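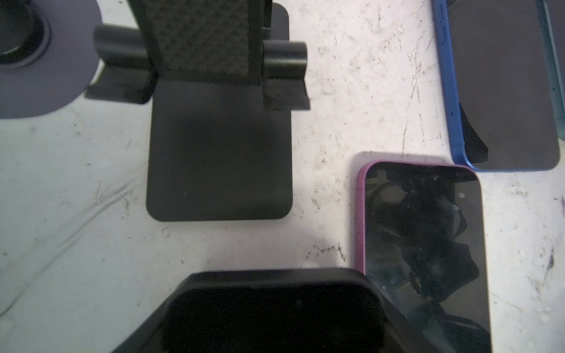
Requesting help sizing a second order of finger sets before our budget closes. We run one arm from Urley with the two-finger gripper that came in the starter package, and the job is handling phones on a bench: pick a phone up off the table, set it on a stand, take it off again, lay it back down. The open request from our side is whether to keep buying the standard fingers, move to the softer pads, or spend the money on a different table top first. Our surface is matte white and covered in fine gray scratches and scuffs, and the phones lie flat on it with nothing under them, so the fingertip has to get down beside a thin edge with very little room. The stand is easier because it is a black folding type with a textured pad on the back panel. What we can't work out is which part of this is using up our fingers.

Ticket opened: January 2019
Category: Pre-sales / spare parts planning
Product: Urley arm, two-finger gripper, standard fingers
Priority: Normal
Status: Closed (see last entry)

Customer, original report continued

We budgeted one spare set of fingers for the year. We have already used it. The pads go shiny along the lower edge and then the phone starts to rotate in the grip when the arm lifts. At that point we change the set. The quote from the reseller, Skandberg, is 139 dollars per set for the standard fingers. They list the soft pads at 31 dollars a pair, but only as an add-on to a finger body we don't have.

I need to put one number in front of purchasing and I would like it to be the right one. They don't like it when I come back in the middle of the year, and I have done that once already for the cable.

Questions:
Is the wear we see normal for this kind of use?
Would the soft pads last longer on glass and metal edges?
Is there a bundle price if we buy fingers and pads together?

Support reply 1

Thanks for the detail. Wear along the lower edge of the pad usually means the pad is touching the table at the end of the approach. It can also come from gripping too hard, but then the polish tends to be in the middle of the pad. Before you order anything, please check these and write back:

1. The approach height in your program. What is the distance between the fingertip and the table when the fingers close?
2. The force setting, as a percentage.
3. Whether the table is level across the area you use. Measure at the corners and the middle.
4. How many picks a day, and how many of those are from flat on the table compared with from the stand.

Please don't order the soft pads yet. They are thicker than the standard ones and they will make the clearance problem worse if that's what you have.

Customer update 1

Answers in the same order.

Approach height is set to zero. I inherited the program and assumed that was required for something as thin as a phone.

Force is at 80 percent. Same story, it was like that when I got it.

Table is not level. It's low at the back left. I put a straightedge across it and could slide a folded sheet of paper under the middle. The top is a plain board we painted and bolted to a frame from Anozie. The frame is fine, the board has a bow in it.

Picks from the table are the bulk of it. We don't log them separately, but I would say some 50 a day when the cell is running, and it doesn't run every day.

I had been treating the marks on the table as ordinary bench wear from people sliding things around. Some of it surely is. We keep more than one phone out at a time and they get pushed about by hand between runs. But I went over it with a flashlight and the scratches are dense in the places where the arm works.

Support reply 2

A zero approach height on a bowed board means that in the high places you are pressing the fingertips into the table and then closing them, so the pad edge is dragged sideways across the paint every time. That would account for the shiny edge. I can't say how much of the marking on the table comes from it.

Please try the following in this order, with a phone you don't mind dropping:

1. Put on a new finger set, or swap left and right if you have none. Swapping puts the less worn corner toward the back on most setups.
2. Raise the approach height by one millimeter and run ten picks.
3. Drop the force in steps of ten percent and run ten picks at each step. Stop when the phone slips, then go back up one step.
4. Check for side buttons on the side you are gripping. If the pad closes on a button you will get a twist at lift that looks just like a worn pad.

On cost: we can't quote for Skandberg, they set their own prices. I have asked whether the finger body is sold without the standard pads and will post the answer.

Customer update 2

Ran the tests this morning.

One millimeter up works at the front of the table and misses at the back left, which matches the bow. The arm closes over the top of the glass there and comes up with nothing. Half a millimeter works nearly everywhere.

Force: got down two steps before it slipped, went back up one. No slips since, but that's a short run.

Side buttons: yes. Two of our pick positions had the finger closing on the volume keys. I moved the pick point toward the bottom of the phone and the twist went away on those. I had put that down to the pads and thrown out at least one set that was probably still good.

I also noticed that the phones we leave out next to each other limit how far the fingers can open. If a neighbor is too close, the outside finger comes down on it. We've been lucky there. I am going to tape off positions on the table.

Which leaves the money. Given all this, is a flat table top a better use of the budget than fingers?

Support reply 3

For your case I would do the table first, yes. With a flat surface you can run the full millimeter of clearance everywhere and the fingers should last a good deal longer. I can't promise a number of picks per set. It depends on edges, dust and how well the pick points are placed.

Things to ask for when you get quotes for a top:

Flatness over the working area, in writing. Thickness alone tells you very little.
A matte finish. If you use a camera for locating, glossy tops give reflections, and phone glass is already bad enough for that.
Holes to match the frame you have, or a blank you can drill.
Whether the surface can be replaced without replacing the core. Some suppliers sell a thin skin that you peel off and renew.

Answer from Skandberg on the finger body: sold only with pads fitted. If you wanted soft pads you would be buying the full set and then the add-on, so 170 per gripper to start, and the add-on price after that each time you renew them. That might still come out cheaper over time. I would not plan on it until you have run a few weeks with the new settings.

Customer update 3

Got two quotes for the top. One is from Anozie, made for our frame, with the holes already in it. The other is from Milluvico, blank, cheaper, but with a long lead time and freight on top, and I'd have to find somebody to drill it. Once freight is in, they are close enough that I'm going with the one that fits. Anozie gave a flatness figure on the quote without my asking. Milluvico said "standard tolerance" and then sent me a brochure.

Proposed budget lines, please tell me if anything is silly:

Table top, Anozie, one piece.
Standard finger sets, two. One to fit when the top goes in, one on the shelf.
Phone stand, one spare. Same folding type so the taught positions still work. The current one has some play in the hinge and if it goes we're stopped.
Printed position mat or tape, small money, will come out of the consumables line.

Left out for now: soft pads, and the force sensor that purchasing saw in the catalog and asked me about.

Support reply 4

Looks fine. Two comments.

Fix the stand to the table if you haven't. A folding stand with play in the hinge will settle at a slightly different angle each time the arm presses a phone against it, and you'll chase that in the program for days. Double-sided tape under the base is enough.

After the new top is in, re-teach the table height before you run anything – the new board will almost certainly be a different thickness from the old one. Do this with the fingers open and the speed turned down.

Agree on leaving the force sensor out. It's a good product but it would be solving a problem you've mostly fixed with settings.

Customer update 4

Approved as submitted, apart from the spare stand, which they moved to the next quarter. I taped the existing one down. Still on the same finger set since the settings change and the lower edge of the pad looks about the same as when I fitted it. New top is on order.

Fine to close from our side. I would like to reopen in June for the soft pad question if we can use the same ticket number.

Support, closing note

Closed at customer request. Cause: approach height at zero over a bowed table, force set higher than needed, two pick points on side buttons. No fault found with the gripper or fingers. Tickets can be reopened by replying to the last message. Please include the pick count per finger set if you have started logging it by then.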